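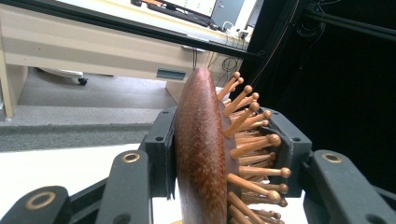 Zonness wooden pin brush: review

Posted September 2021 in Hair and Bath

I should say up front that I came to this brush in a bad mood. For the past few years every shop with a shelf of soap in it has also carried a wooden hairbrush, and every one of those brushes comes with a little card explaining that it will calm your scalp, move your natural oils down to the ends and leave your plastic brush looking like a war crime. The card with the Zonness says all of that and adds something about energy. I threw the card out.

I have thick hair, past the shoulders, wavy when it feels like it. I used the brush every morning and most nights for 70 days and tried to keep notes, although the notes get thin after the first month.

What you get is a wooden back and wooden pins with ball tips, set in a cushion. The finish on the back is glossier than I like in a brush. It's a good colour, though, and the grain is nice to look at when you're waiting for the kettle.

Detangling

The card promises "effortless detangling on all hair types." No. On dry hair that has already been finger-combed it goes through fine. On hair that has been slept on, I had to start at the ends and work up in short strokes, same as with any brush I've ever owned. The pins have a bit of give, so it doesn't yank as hard as my old Maeng, which has nylon bristles and no patience. I'll grant it that. It was still no quicker.

On wet hair I stopped after two tries. The instructions say to keep the wood dry, and a brush I can't use after a shower is a brush I can't use at the time I most need one.

Scalp

Pleasant. The round tips feel good and don't scratch, and I caught myself brushing for longer than I needed to. Whether that does anything for "circulation" I have no idea, and I doubt Zonness does either.

Shine

They claim a visible difference in 3 weeks. I took a look in the same mirror under the same light and saw my hair. My sister's kids saw my hair too. There was less static in the mornings, which I noticed mostly on dry days when the heater had been going.

Storage

The brush has no hanging loop, and it's too bulky for my bathroom drawer along with everything else in there. I ended up standing it handle-down in a cup, pins up in the air. The handle goes in easily enough and the head clears the rim with plenty to spare.

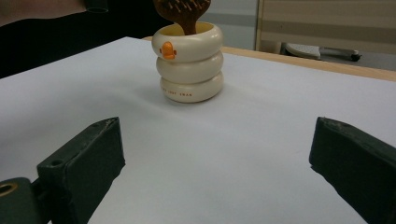
The brush in its cup, the cream one with the little orange duck on it.

The cup was sold to me by Sistcombe as a "bath organizer," a grand title for a cup. I like it anyway. The stacked rings are silly and the duck is sillier. My only complaint is the shape, as dust settles in the grooves between the rings and you need a cotton bud to get it out. A plain Skomham tumbler would do the same job and wipe clean in one go, but then you wouldn't have the duck.

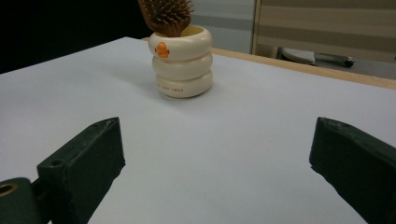

Cleaning is the part I'd think hardest about before buying. Hair winds itself around the base of the pins and fluff collects on the cushion underneath. You can't soak it. I pull the hair out with the tail of a comb, then go between the rows with an old toothbrush, barely damp, and leave it pins-down on a towel overnight. It takes a good 5 minutes if you've let it go, and I always let it go.

No pins have come out so far. One of the reviews on the Zonness site, which lists 583 of them and nearly all glowing, mentions a pin snapping after a drop on tile. I haven't dropped mine on tile and don't plan to.

Would I buy it again? At full price, probably not. On sale, for someone with medium hair and a dry bathroom, maybe. I'm still using it in the evenings, mostly for the scalp thing. The Maeng has its morning job back.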